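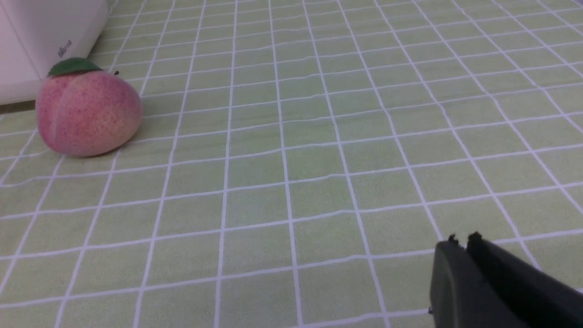
Pelari Tablecloth, Light Green Grid

Item 1003

A pale green cloth with a thin white line grid, for the kitchen table, the balcony table or the shop display. The green goes a little to the yellow side. It looks fresh in morning light and softer under a lamp in the evening. We sell it by the piece, already hemmed on all four sides, in four sizes.

Price includes the hem and the wash before shipping. Delivery is calculated at checkout.

About the color

Customers write to us often about this green, so I will try to explain it well. It is not mint and it is not olive. If you put a green apple next to it, the apple will be stronger. If you put white plates on it, the cloth looks more green than when the table is empty. With fruit in pink and coral colors, such as peaches, it makes a very nice contrast, and many people who buy from us use it for exactly this kind of table.

Screens show greens differently. If the color is important for you, for example to match with curtains or chairs, please order the sample first. The sample is a square of the same cloth, big enough to see several cells of the grid, and its price is taken off when you order the full size.

About the grid

The lines are printed, white on green, and the cells are close to square. After you unfold the cloth, the lines will not lie perfectly straight. They follow the fabric, and the fabric follows the table, so where you have a small wrinkle you will see the line bend. Some people like this and some people iron. For a straight look, iron it on the back side while it is still a bit damp, then lay it down from the middle and smooth it to the edges with flat hands.

If you want the lines parallel to the table edge, put the first corner in place, then check the opposite one before you move anything else. It is easier with two persons.

Fabric

Cotton with a light texture which you can feel with your fingers. The weight is medium. It hangs down well at the sides but it is not so heavy that it pulls off the table when a child leans on it. It is not coated. Liquids will go through if you leave them, so wipe quickly or use a pad under the cloth on a table that is sensitive.

Sizes

Small square, for a side table or a tray table
Large square, for a table of four persons
Rectangle, for a table of six
Long rectangle, for a table of eight or for a market stand

The exact measures are in the drop-down menu next to each size. Please measure your table and add the hanging part on both sides. We recommend 14 cm on each side for daily use, so the cloth doesn't sit in your lap. For a festive table you can take more.

Special sizes are possible up to the full width of the roll. Write to Nazanin Rostami at the workshop with the length, the width and the shape of your table. Round cloths we make also, but please understand that the grid on a round edge will be cut through the cells, and the hem takes a few days more.

Washing

Wash at 30 degrees with similar colors. The first wash we do here in the workshop, so it should not become noticeably smaller at home.

Do not use bleach. The white lines will survive it but the green will get spots.

Peach, cherry and tea are the most difficult stains. Rinse from the back side with cold water as soon as you can, then put a little dish soap and wait before you wash. Do not start with hot water.

Line drying is best. The dryer is allowed at low heat — take it out before it is completely dry and you will have much less to iron.

For displays and product tables

A part of our customers are not using this cloth for eating at all. They have a small shop, a market stand or a table where they take photographs of their goods. For them the grid has a practical side: it is easy to put things in a row, and to put them back in the same place the next day.

The pale color is kind to small round objects. Fruit, decorative or real, stands out clearly on it and throws a soft shadow. Farhad Moradi, who prepares our own display tables, works with decorative fruit in this season and changes it to dried oranges and nuts in December. His advice is to leave more free cloth than you think you need, and to place the first piece away from the center.

On a display table, fix the cloth underneath with clips and not with tape. Tape leaves glue on cotton, and it comes off badly.

Goes well with

Orum napkins, plain white, set of four
Morin table pad, cut to size
Odetti bread basket cover in natural linen

These are sold separately. Decorative fruit and tableware are not included with the cloth.

Shipping and returns

Cloths in stock leave the workshop in two working days. Special sizes need roughly 14 days. The light green grid in the long rectangle is sold out for the moment, and the next roll is expected on Thu 26 March. You can order it already and we will send it when it is hemmed.

You can return an unwashed cloth in a standard size within 29 days. Fold it as it came, please, and put the order paper inside. Samples and special sizes we can't take back, except when the mistake is ours.

Questions from customers

Is the cloth the same on both sides?
No. The print is on one side. On the back you can see the green weaker and the lines only a little.

Can I cut it myself?
Yes, but the cut edge will open in the wash. Leave enough for a double hem, or send it to us and we will do it for the price of the hem only.

Does it fit for outside?
Yes for the day, with clips when it is windy. Don't leave it in strong sun all summer, the green will become lighter.

I bought one before. Will a new one have the same green?
Very near, but every roll can be a small step different. If you will put two cloths side by side, order them together and write this in the comment field — then Touran Mahmoudi cuts both from one roll.

Do you make runners from the same fabric?
Yes, on request. Same contact as for the special sizes.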